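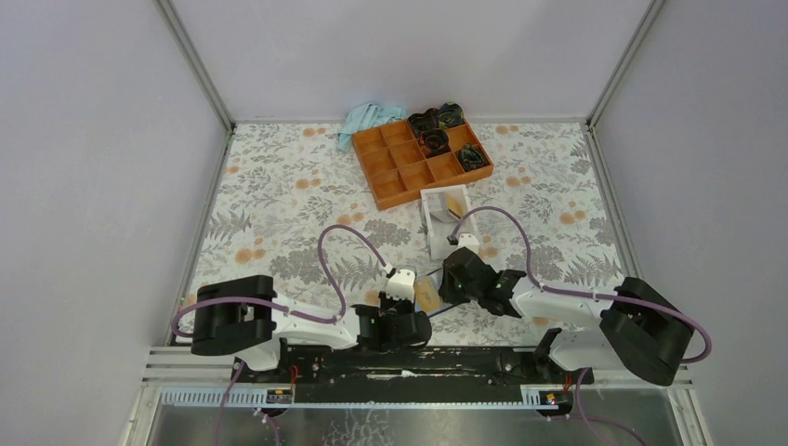

An orange compartment tray on the leafy tablecloth

We drove out to Sesville on Saturday for the seed savers' open day, and I'm still finding grass burrs in my socks. It's a bigger show than I remembered! Karabulut Nursery had the whole back paddock this year, and the gate bloke reckoned 890 people had come through before lunch (I believe him, we parked practically in the next town).

First stop was the bean shed. Berkay Ağca has been growing out old climbing beans for longer than I've had a garden, and he gave a talk on keeping varieties from crossing that ran well over time because everyone kept asking about broad beans. Apparently mine have been hopeless for years because I plant them right beside the neighbour's. Good to know, I guess. He also said to stop watering once the pods start to colour, then leave them on the vine as long as your nerves will stand it.

The swap tables were packed. I took tomato seed and some very ordinary coriander, and came home with a purple-podded pea called Vadar and a grey pumpkin I can't wait to try. Twenty packets all up, and I have room for maybe six.

Lunch was a sausage in bread and a lemon slice. The coffee queue was shocking, so bring a thermos.

Yiğit Tatlı ran the compost walk at two, up past the dam. Steep going in gumboots, but worth it for the smell of the leaf mould alone (my daughter disagrees). He turns his heaps by hand, every fortnight, even in July.

Parking was $20 a car, cash only. Dogs okay on a lead.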